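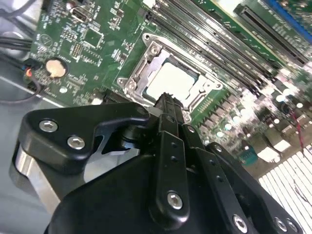
Workshop notebook, gearbox bench
Entered by Radek Kadlec, July 2026

Favell van, the long wheelbase one, back in on Monday with the same complaint: slow to take up drive from cold, then a thump into second. We had the pan off this one last October and found nothing worth writing down, which is a pity as I now have nothing to compare against.

Fluid level checked at temperature, engine running. Slightly low, not enough to explain it. Colour brown, smells a bit cooked. Dropped the pan before lunch. Grey paste on the magnets, the usual amount for the mileage, but there were also two slivers of bright metal in the corner nearest the filter. Put them in a jar on the shelf above the vice. Please don't tip them out.

Line pressure next. Anežka ran the engine while I watched the gauge. At idle in drive it wandered. It would sit steady, sag, then come back with a flick of the needle. Did it cold and did it again warm. In reverse it was steady both times. That made me look at the valve body before the pump, although Matúš had money on the pump.

Valve body out and on the bench by Tuesday afternoon. Notes for whoever puts it back:

The separator plate is marked with paint on the side facing the box.
Check balls are in the egg tray, in the order they came out, left to right, front of the van at the left.
The long bolts all go along the rear edge. The short ones will start in those holes and feel fine, then strip.
Pressure regulator spring is the one in the bag with a knot in it.

The regulator valve sticks. Not badly. It slides under its own weight if the body is level and stops if you tip it a little and turn it. There is a polished patch on one side of the bore that I can catch with a fingernail. I cleaned it, oiled it, tried again, same result.

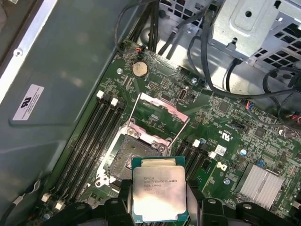
Rang Flolenard about a reconditioned body. They have one but want the old one first, and they want the solenoids left in. Carriage is on us both ways. Natália at the Favell yard wants a price before we go further, and I told her she would have it on Wednesday. She got it on Thursday. My fault, I was waiting for the seal kit price from Vlček and should have just put last year's figure in with a note.

Price as sent: 1218 all in, with fluid, filter, pan gasket and labour. Torque converter not included. I said in writing that if the converter has shed metal we would want to change it, and that we would not know until we had cut the filter open. She asked whether she could have the van for the weekend with the old body put back. I said no. It would probably drive, but I don't want those slivers going round again.

Cut the filter open on Thursday evening. More of the same bright bits, four in all, nothing like clutch lining. One has a thread form on it. I think somebody has run a bolt in crooked at some point and it has been sitting in the pan ever since, perhaps from before the van came to us. I checked our own bolts and the holes in the case. One hole at the back, driver's side, has a first thread that looks pulled. It takes a bolt and holds at 5 Nm under the figure in the book, and I stopped there. Will need an insert. Radomír has the Sekari insert kit at his end. Can it come back to this bench please.

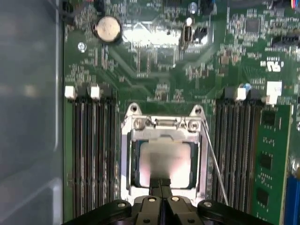 If the bits are from the case and not from the converter, the price stands and I will add the insert for the cost of the part. Matúš disagrees and says change the converter while the box is apart. He may be right about the labour, as it would mean dropping the whole box a second time if it fails in the winter. I have left it for Natália to choose and sent her both prices.

Other things. The pressure gauge reads low at the bottom end. I tried it against the new one and it was under by a needle's width, so the idle readings from Monday are worse on paper than they were in the van. The wandering is still real.

The cooler lines have not been flushed. The left-hand union is tight and has been rounded by someone already. Heat it first.

Drain tray under bay 4 is full.

Old body goes to Flolenard on Monday's collection, boxed, with job number 207 on the lid and on the paperwork inside. Anežka has the labels. Blank the case off with the clear sheet and tape before anyone sweeps up.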